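Laundry, again, and a table that finally works

2018-03-22

Right. Quick one tonight, kettle's on and I've got a pile of stuff still to put away.

Some of you asked after the last post (the one about the airing cupboard, thank you for all the comments, will answer them I promise) where I do the folding now that the spare bed is gone. Answer is the white table. Same one I moaned about all through January. It came from Trudwood, flat packed, and it sat in the hall for ages while I decided whether to send it back. Too big for the box room, I thought. Too white. Shows everything.

Well I was wrong on that. Showing everything is the whole point when you fold on it. Crumbs, fluff, that bit of tissue that went through the wash in somebody's pocket, you see it straight away and wipe it off before a clean shirt goes down.

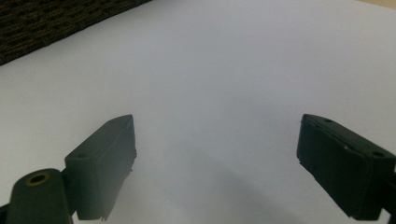 White top, nothing on it, wicker in the corner. Long may it last.

So the rule I've made for myself, and I'm putting it here so I have to stick to it: nothing lives on the table. No post. No mugs. No phone charger, no seed catalogues, none of it. The minute one thing stays overnight the rest come and join it. I had a desk like that in the Clarcombe flat and I don't think I saw the top of it for the whole tenancy.

Everything that needs folding stays in the basket till its turn. One thing out, fold, onto the right pile on the shelf, next thing. Slower than tipping the lot out, you'd think, but I timed it (of course I did) and it's quicker, mostly because I'm not digging about for the other sock while a heap of towels slides off onto the floor.

Basket is brown wicker, low sides, the rectangular sort. Got it at the market in Hirkton from the man with the chairs. 125 for a set he wanted, and I only needed the one, so we went back and forth a bit and I came away with one and a jar of his wife's plum jam. Good jam. Low sides matter more than I expected. With the old tall hamper I was always bent double with my arm in up to the shoulder, now I can just reach down and get whatever's on top.
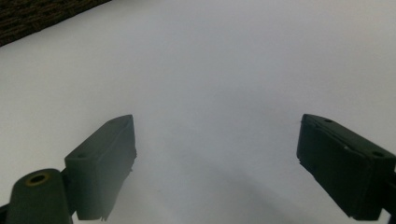

Wiping down: damp cloth, then a dry one, that's it. I did try a spray from the supermarket and it left the surface sort of tacky, so never again. If you've got a pale top and it's gone dull try plain warm water before you buy anything. Yavuz Tokgöz told me that, he runs the dry cleaner's, Güneş, opposite the bus stop, and he's been right on everything so far exept my raincoat.

He's also the reason I fold trousers properly now. I used to do them any old how. In half, in half again, shove. Then wonder why there was a crease running across the knee like a motorway. His way, as best I can write it down:

Pick them up by the waistband first. Not the legs. Let them hang a second, give a shake.

Pockets flat. Put your hand in and push the lining down, it only takes a moment and otherwise you get a lump.

Legs together, seam on seam, and lay them down from the waist so the hems land last. Smooth away from you.

Then fold up in thirds for a shelf, or in half for a hanger. Mine are thirds, the shelf is shallow.

Khaki ones are the hardest in my opinion. Jeans more or less hold themselves up and jogging bottoms don't care what you do to them. But a light tan pair, thin, elastic in it, wants to go in every direction at once. You get one side neat and the other has wandered off.

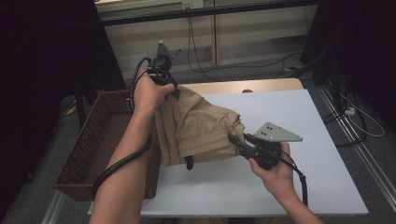
The other thing is straps and tabs and drawstrings. Tuck them in before the last fold. I skip this when I'm in a rush and then the strap catches on whatever is next to it on the shelf, and out comes the lot when you only wanted one pair. Same with belts, take them out, I know, I know, I never do either.

Anything with a gathered cuff, different approach. You can't get it to lie flat so stop trying. I spent far too long last winter pressing elastic down with the side of my hand and watching it spring back up. Fold the cuff inwards, towards the middle of the garment, so the bulky bit is inside and the smooth cloth is on the outside. Stacks better. Looks better too, if you care, and I've started to a bit.

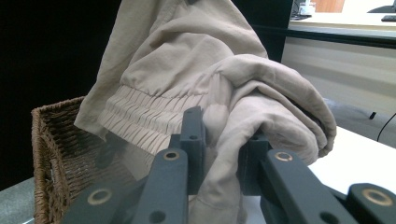
And don't iron the thin crinkly fabrics. Please. My sister did hers on a hot setting and there is now a shiny patch the shape of the iron on one leg. Hang them in the bathroom while someone has a shower and most of the creases drop by themselves. The rest are meant to be there as far as I can tell.

What else. Sheets I still do on the bed, the table's not long enough, and fitted ones get rolled in a ball like they always have. No shame. Towels in thirds longways then in half. Socks are a seperate post and possibly a support group.

Comments: someone wanted to know how heavy the table is. Heavy enough that I don't move it on my own. And to the person who asked if the pale wood edge marks easily, not so far, but I keep the iron well away from it, so ask me again in a year.

Ok kettle's boiled ages ago. Shelf next time, I want to put another one above the first and I need to find the wall plugs. They were in the blue tin. They're not in the blue tin now.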